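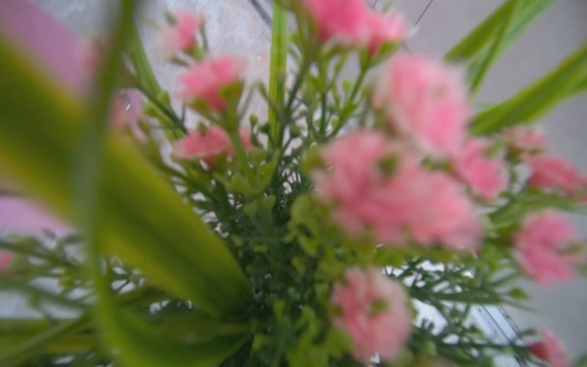

Artificial pinks and ferny stuff, close up

Search this board Go

Flower sorting project: which bit do we teach first?

rarach_mum
Hello all, and sorry for the long post! I help out with the Rarach school robotics club and our lot have entered the Skoltora round this June with a flower arranging task. The arm has to take one stem out of a full bunch and put it in a vase. The picture at the top is what we're up against: pink ruffled heads everywhere, dark feathery green packed in between, and those big broad leaves right in front, all blurry at that distance. The children have saved 400 pictures so far and are very proud of them. Should they start with the flowers or the stems?

gikumfan
Lovely idea, and well done to them! I'd go for the flowers. Pink against green is about as kind as it gets, and even soft focus won't bother a simple colour check. Ours had it going in an afternoon (with biscuits).

santoro_shed
I'd disagree, I'm afraid. Finding pink is the easy part, but where those heads run together you'll get one great pink blob and the arm will aim for the middle of it. There's a nice straight green stem going up the centre there. Teach it that one first, and take pictures from further back as well.

gikumfan
Fair point about the blob, though I still think beginners need a quick win before they meet a stem! Ferns would put anybody off.

rarach_mum
Thank you both, you've started a proper argument at club. We're going to try 50 pictures from further back and let the older ones have a go at stems while the little ones do pink. I'll report back once they've stopped squabbling over the laptop.

santoro_shed
Please do. And keep the blurry ones, they're useful too.

Related threads
Skoltora rules: vase height
Gikum kit, arm drifts to the left
Best glue for fake stems?
Labelling pictures with under-tens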